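Forkeo family letters, readme

Last updated April 19, 2024

Typed-up copies of the letters and prayer notes Mum kept at Brurkcombe. 1,734 files, one per page, plain text. Scans are in a seperate folder, ask Sosina Assefa for the link.

What's in it: letters home, church newsletters, the trip diary (38 pages, all of the Tesfamariam visit). No recipes yet. Kalkidan has those. 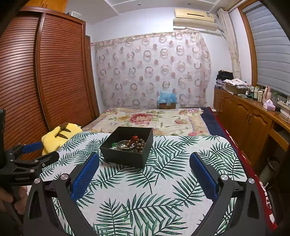

Beads in the black box, palm-leaf tablecloth.

File names go year, sender, page. Unknown year is 0000. Please don't rename anything, the index breaks.

Typing by Mahlet Jemal and Eldana Ambaye. Spellings left as written, so the same aunt turns up three ways. Square brackets = a guess. Ten pages are water stained and only half done, look for PART in the name.

Known problems
- diary page 10 is in twice
- newsletters not in date order
- some Amharic lines still missing, Eldana is on it

Family use only for now. If you want to quote a letter in a blog or a sermon ask Elaine Lins frist. Corrections to her as well, with the file name.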